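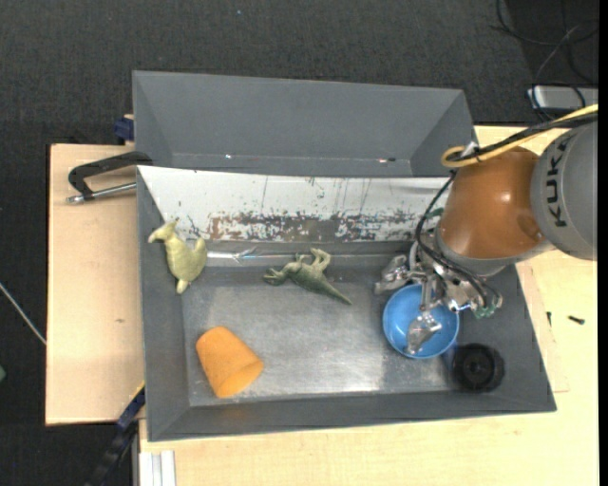 About Us

Voddale Press is an independent publisher of fiction and memoir for adults and older teenagers. The company was founded by Siwan Lloyd and Lorenz Camenzind, who had worked together as editors and wished to give more room to writers whose stories are set in the small towns and border regions of Europe. Our first title, a family novel in translation, was published in February of our opening year.

We now publish 16 new titles a year. Most are novels, with a smaller number of diaries, letters and family histories. Historical fiction remains at the centre of the list, and we take particular care over it - every manuscript set in the past is read by an outside adviser before it goes to the copy-editor.

Our imprints

Eberhard publishes literature in translation, chiefly from German, Romanian and Welsh. Translators are named on the front cover and receive a share of royalties.

Sirnix is our list for readers aged 15 and over. It is edited by Ecaterina Moldovan, who joined the company from a school library service.

Our people

Siwan Lloyd, Publisher
Lorenz Camenzind, Editorial Director
Ecaterina Moldovan, Editor, Sirnix
Rahel Nägeli, Rights and Translation
Kilian Pfister, Production and Sales

Our office is in Ekent, on the first floor of the former corn exchange. Visitors are welcome by appointment.

Submissions

The next reading period opens on 9th June. Authors are asked to send a synopsis, a short letter and the first three chapters by email. Agents may write to the editors at any time of year. We do not consider poetry, picture books or work which has already been self-published.

Reading groups

Voddale supports 113 reading groups with discussion notes and reduced prices on sets of books. Groups wishing to register should contact Kilian Pfister, giving the name of the group and a delivery address.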